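Thread on looking after one hand-held gripper, from someone who has had the same unit since August. Mostly maintenance, some setup. 1/14

Background for anyone new here: it's a two-finger hand-held gripper. I hold it, pick things up and put them down around the house, and the recordings go to a project called Flasow. I've logged 2,705 picks on this one so far. 2/14

It started slipping last week. Small smooth stuff only. Cloth and cardboard were fine, but anything glossy would rotate in the grip and sometimes drop. 3/14

First thing I checked was the pads, and they looked okay. Ribs still had their edges, no tears. But when I ran a thumb over them they felt slick. Skin oil and dust, I think. I handle the pads more than I should when I'm setting it down. 4/14

Cleaning: damp lint-free cloth, one drop of dish soap, wipe along the ribs and then across. Second pass with plain water. Let them air dry. I stay away from alcohol on these — it left an older pair stiff and a little shiny. 5/14

That helped, but it didn't fix everything. One finger was closing a hair later than the other, so every small object got pushed sideways before it was held. You can feel it in your hand if you close slowly on a pencil. 6/14

The cause was the pivot bolts. Two on each finger, and one on the right had backed off maybe a quarter turn. I snugged it until the side play was gone and then stopped. If you keep going the linkage drags and the finger won't open all the way. 7/14

I put a small dot of paint marker across each bolt head and the arm after that. If the line breaks, the bolt has moved. Cheap and it takes a minute. 8/14

The driver I use is from a Tiveck precision set. The first one I tried was a worn bit out of the kitchen drawer and it nearly rounded the head, so check the fit before you lean on it. 9/14

Then the zero. Close fully with nothing between the pads, hold, save. Open fully, hold, save. Mine was off by 6 counts at the closed end, which I'd never have noticed from the outside. Do this after touching the bolts, not before. I did it before and had to repeat the whole thing. 10/14

For a test after any of this I use phone chargers. They're small, hard and glossy, and they'll show a bad pad quicker than a box or a sock will. I go in with the fingers wide, one pad down each side, and close slowly. 11/14

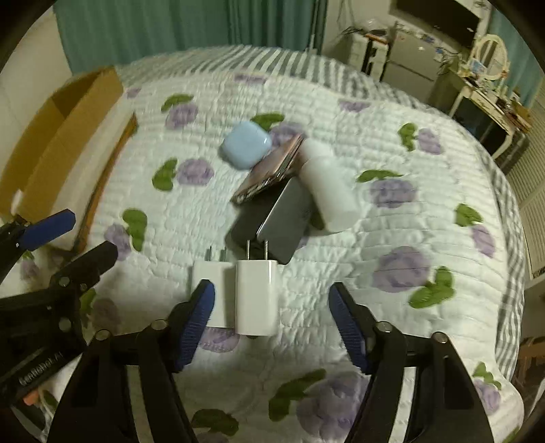 Fingers open over the chargers, prongs up. Quilt underneath, phone and earbud case just behind. 12/14

My check is 60 closes on a charger, lifting it a few inches each time. I write down slips and drops separately. A slip is when it turns in the pads and stays put. More than a couple of drops and I go back to the bolts. This round: four slips, no drops. Before cleaning I'd quit counting partway through. 13/14

Soft surfaces make it harder, by the way. On a quilt the object sinks or tips as the pads come in, and if one finger is late you see it right away. I do the last part of the check on the bed for that reason. On a desk the same fault can hide for days.

Current routine: pads wiped every session, paint marks looked at every session, zero redone after around 205 picks or any time it gets bumped. Spare pads are in a Traston parts box with the driver so I don't have to hunt for them. Next job is the trigger spring, which has started to squeak — will post when I've had it apart. 14/14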